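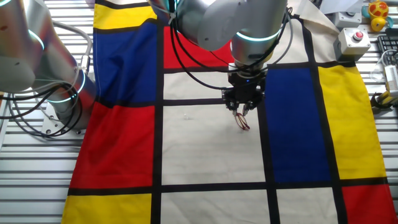 Hellden is a little collection of color-block patterns for quilters, written down as plain text files so you can open them in anything, print them, scribble on them and pass them on to your sister. Most of the patterns are in the family people call Mondrian style: rectangles in primary colors, thick black lines between them, and plenty of cream to rest the eye, as on the cloth on the metal table. I started typing them up one February when my own paper notes had gotten out of hand, and, well, it has grown since then!

What's inside

There are 63 patterns in the patterns folder, one file each. Every file starts with the finished size, then the cutting list, then the rows from top to bottom. Sizes are in inches and already include the seam allowance, except in the Milholm set, which I copied from older notes and haven't gotten through yet (please check before you cut).
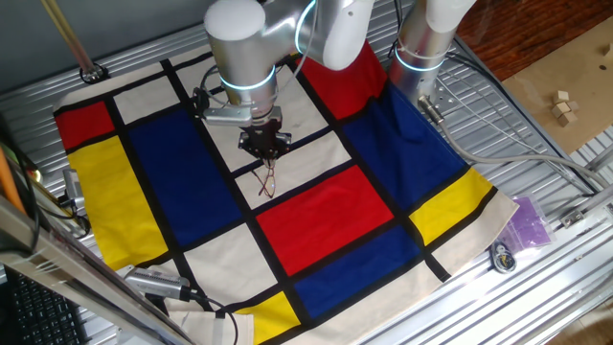 Red, dark blue and yellow on a cream base, with black lines between.

Color names are kept simple on purpose. "Red" means whatever red you have and love. If you want closer matches, the file colors.txt has my thread and fabric notes, and the Vigfúsdóttir variants swap the blue for a softer gray-green that I'm very fond of in a baby quilt.

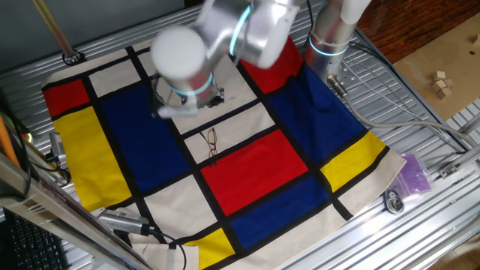 The black strips are where most folks run into trouble, so do cut those first, and cut them along the length of the fabric if you have enough of it. They stretch less that way and your corners will thank you. I press toward the black every time, and I use a quarter-inch seam for everything in here.

Using and sharing

Make the quilts, sell them at the fair, change whatever you like. Just keep the name of the pattern writer in the file if you pass it along. Ten of the Rimetance patterns came from Mogens Sveinbjörnsson, who also fixed a great deal of my arithmetic. Corrections are always welcome, big or small.

Filed under: Crafts & Sewing, Patterns, Plain Text

Related
Rimetance border patterns
Milholm set: known errors
Binding a quilt by hand
Yardage tables for 10-inch blocks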